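Retamal Events, the people I do flowers for, bought us an arm in June. We do 3,000 stems in a bad week and my thumbs voted yes.

1/ The pitch from Drumex was that it would take over the boring part. I asked which part they thought was boring. Long pause on the call.

2/ My old job: put rose in vase. My new job: stand next to the thing that puts rose in vase, holding a tablet. The pay is the same. The chair is better.

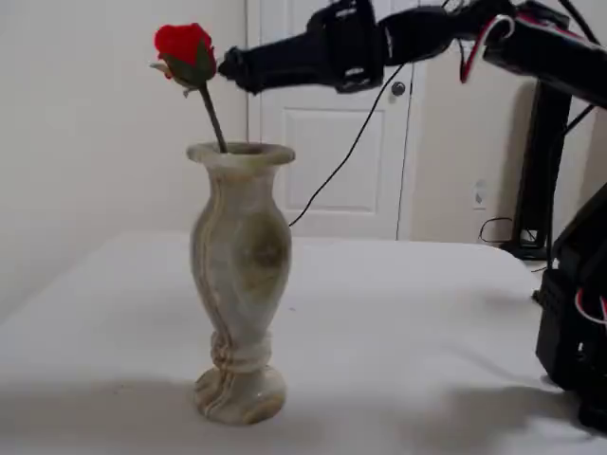
One rose, one vase, one very patient coworker.

3/ What changed is the talking. Two of us used to gossip across the bench all morning. Now one of us is on the arm and the other is on buckets, and we text. From the same building.

4/ Also I have a new title, "cell lead." I lead the cell. The cell is me and a table.

5/ It logged 181 faults last month. I know because I cleared them. Management calls this "upskilling" and I did ask if it comes with a raise. They're looking into it.

6/ Thorns are still mine, by the way. Anyone hiring for thorns, my messages are open.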